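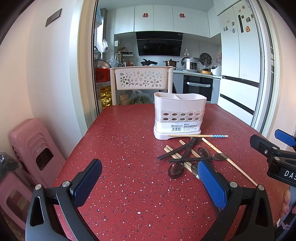
3.2 Where utensils are kept

Households in the Arnia and Gosby districts were asked where the everyday eating and cooking utensils were stored, how often the container was washed, and who usually washed it. Of the 60 households that completed the first interview in February, 49 used an open upright holder for at least part of the set. The remainder kept everything in a drawer or a lidded box. Upright holders were mostly plastic, and most had been bought in the past few years from market stalls or small general shops.

Storage was closely tied to the size of the kitchen. In the older flats at Arnia there is little drawer space, and the holder stands beside the sink or on the table where the family eats. In Gosby, where kitchens are larger, it was more often put on a shelf and brought down at mealtimes.

Figure 2. Plastic utensil holders of the types covered by the survey.
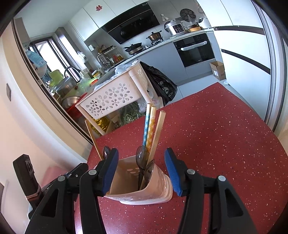
Spoons and chopsticks were commonly kept together, though several respondents said they kept serving spoons apart when guests were expected. Mixing was not linked to household size. It was more common where one person did most of the cooking, and less common where grandparents shared the kitchen.

Washing habits varied more than we had expected. In 19 households the holder was washed at least once a week. Others washed it when they noticed water standing in the bottom, or before a holiday. Respondents often described the holder as clean by nature, as only washed things went into it, and the Clamell questionnaire had no item that captured this view. We added one for the second round.

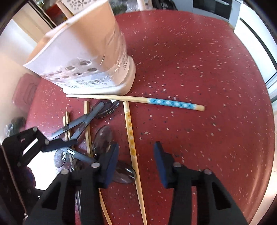 The same question was put to households in Tang, where 40 interviews were completed using the revised form. Answers there were shorter, and fewer people could say when the holder had last been washed. Replacement was treated as a substitute for cleaning by some respondents, who bought a new holder when the old one became stained. We return to the cost of replacement in Section 4.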